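The tower has been on the bench with its side panel off since I ordered the replacement parts, so I am writing down how it is laid out before I forget. It is a used workstation from Wondico, bought for 200 dollars as one of a pair. The listing was vague about the memory and accurate about everything else.

I work on it lying on its side. The slatted aluminum table is level enough, and with the opening facing up, a dropped screw lands on the board and not somewhere under the desk.

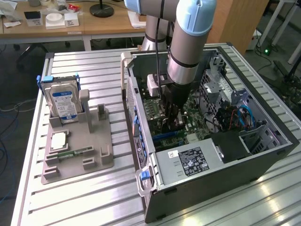

Dikico Makers Club, Hardware Bench

The gray printed tray next to the case is the best thing I have made for this bench so far. The 3.5-inch drive stands upright in its carrier. The processor gets a holder of its own, and a memory module lies flat between slotted pegs. Before the tray I used a cookie sheet with a towel on it, and parts migrated.

Print notes, for those who asked at the last meeting:

- Gray filament from Bundgaard, up to 489 grams including one failed start.
- First version had the drive slot too tight for the carrier rails. I widened it and reprinted only that section as a test piece.
- No glue anywhere. The posts are part of the same print.

Yuk-lan Liao asked why the drive slot is vertical. Footprint, mostly. A drive lying flat takes the space I want for memory, and with the carrier upright I can grab it by the top.

The processor is the part I am slow with. The lever goes up, the retention frame opens, and then I check the socket with a flashlight before anything else happens. I look along the rows of contacts from two directions. A bent one shows up as a break in the pattern, and it is much easier to spot from the side.

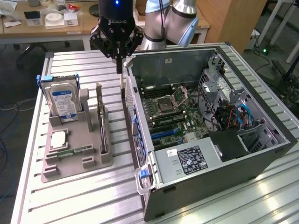 Cabling in this model is tidy by office-machine standards. The blue SATA leads go over toward the drive cage, and I leave them plugged in at the board end. I used to unplug both ends and label them with tape. The tape left residue and I still had to look up the port order in the manual.

The power supply stays put. Its label can be read with the unit in place, so there is no reason to pull it for the inventory sheet. I copy the rating and the part number, then leave it alone.

Memory goes back in after the processor. My order is as follows:

1. Open the latches on the slot.
2. Match the notch to the key before applying any pressure.
3. Press one end, then the other, until the latches close on their own.

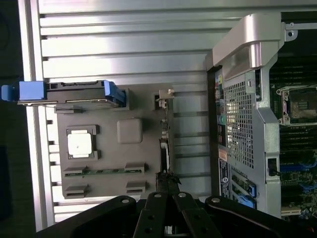
4. Pull up lightly on the module. It should not move.
5. Write the slot number on the sheet.

Step 5 looks fussy. The Dita desktop I rebuilt in December ran on half its memory for 2 weeks, and a written slot number would have saved me that.

The fan duct is the other thing to plan around. It hinges, so it can be folded up clear of the motherboard without being taken out. I fold it before touching the socket and close it as the last job inside the case. The fan lead needs a look at that point, as it can get caught on the way down. 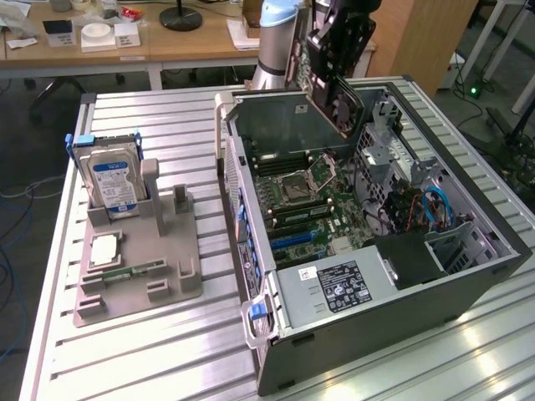

## Still open

- Thermal paste. The tube I have is old and has separated.
- A second tray for the other tower. Same file, with the memory pegs 80 mm farther from the drive slot.
- A lid or a cloth cover. Dust is collecting in the processor holder.
- Firmware version, to be read off at first boot and added to the sheet.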